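Tukora would like to put two robot arms on your workbench for the price of a subscription. The pitch went out to small shops in June and it is a good one. No purchase, no programmer, no safety cage. A crate arrives on a pallet, you bolt the thing to a table, you show it the job 48 times with a pair of hand controllers, and by Saturday it works for you.

I run a column, not a factory, so I borrowed one. Jureo, a shop that packs and finishes small molded parts, had signed up for the trial and let me hang around for three visits. I went in doubtful and came out the same way, though for different reasons than I expected.

Let me be fair about the hardware first. The arms are decent. They reach where they're told and they don't shake much. The cabling is strapped along the outside with ties, the way a student would do it, and at this price I can live with that. A machine doesn't have to be pretty to hold a part.

What bothers me is what Tukora chooses to call a task. The brochure is full of verbs like pack, sort, inspect and assemble. The service contract has a different vocabulary. In the contract a task is one object, one starting area and one ending position, under lighting that "does not materially change." If you move the table next to a window, you have a new task. If your supplier switches to a glossier plastic, you have a new task. The basic plan includes three of them. After that you pay.
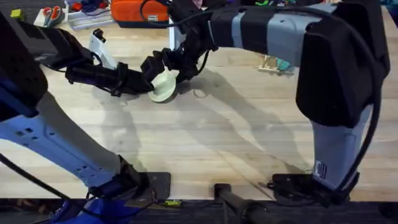 Two-handed work is supposed to be the selling point, and I understand why. Plenty of one-armed machines can pick something up and put it down. Passing a part from one gripper to the other, or holding it steady with one while the other does something useful, is closer to what people in these shops do all day. But it is also where the waiting starts. Every handover has a pause in it while the software makes up its mind. On my second visit I timed one full cycle, pickup to drop, at 16 seconds. The woman at the next bench was doing the same part without looking down.

Tukora's answer is that the arms don't take lunch. Fine. They also don't notice when a part is cracked, or when the bin is full, or when the label on the box says something other than what's in the box. Someone has to stand there for all of that, and the someone at Jureo was the same person who used to do the job. She has been given the title of cell operator. Her pay, she told me, has stayed where it was.

I've heard the argument that this is the worst these machines will ever be. I heard it about the Stomholm kit too, back when that was going to change everything, and Stomholm now sells replacement belts. A customer can't pay rent with next year's version. If the product gets better, sell it to me when it's better, or knock the price down until it is.

The Peñalver system makes a useful comparison. It's one arm, it's uglier, and the company will tell you on the phone that it isn't right for you if it isn't. I called and described Jureo's work, and the salesman talked me out of it in a few minutes. I would trust that man with my money before I'd trust a brochure with eleven verbs in it.

There are shops where Tukora makes sense. If you have one part that never changes, a long run, and a job dull enough that people quit over it, go ahead and take the trial. Read the definition of a task before you sign. Ask what happens to your 48 demonstrations when you cancel, too, because the contract I read lets the company keep them.

Jureo hasn't decided yet. The trial ends in a few weeks and the owner wants to see how the arms do on a second part, a slightly bigger one. That will count as a new task.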